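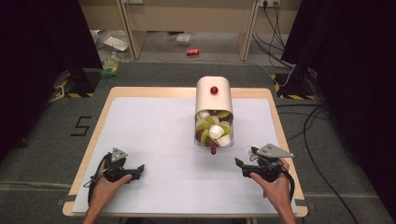
Figure 1. Clear-walled dispenser with mixed contents, on a covered table.

Unit 4: Storage, Visibility and Household Food Waste
Course handout, Introduction to Household Management
Instructor: Josée Carrier

4.1 Scope of the unit

This unit considers how the way goods are stored in the home affects how soon they are used. Students should have completed the reading on shopping habits before the lecture. The material on freezing and canning is covered in Unit 5 and will not be discussed here.

4.2 Key terms

Active stock: goods a household expects to use within the week.
Reserve stock: goods bought ahead and held for later use.
Dead stock: goods still in the home that no member of the household plans to use. Dead stock is often in sound condition when it is thrown away.

4.3 Visibility

Goods that can be seen are more likely to be remembered when meals are planned. Clear containers, shallow shelves and open racks all increase visibility. They do not by themselves produce order. A clear container holding several kinds of item may show that it is full while leaving the amount of each kind hard to judge (see Figure 1).

Light must also be considered. Cooking oils, dried herbs and some grains lose quality when left in bright rooms, and for these a closed cupboard with a written label is preferred.

4.4 Rotation

Under first-in, first-out rotation, older goods are moved forward whenever new goods are added. The method works best where the shelf can be reached from both ends or where the container can be emptied and refilled. Topping up a container that is partly full leaves the oldest goods at the bottom, sometimes for months.

4.5 Case: the Quezada household

The Quezada case, prepared by Eliseo Cervantes, follows a family that kept a pantry log through November. Students should read the log with attention to duplicate purchases and to items listed as "unknown." The floor plan on page 13 of the course packet will be needed in class.

4.6 Written assignment

Prepare a storage plan for one cupboard or shelf in your own home. Identify active, reserve and dead stock, and state how each will be rotated. The plan may not exceed 2000 words. Sketches are welcome and do not count toward the limit. Submit one printed copy at the start of the next lecture.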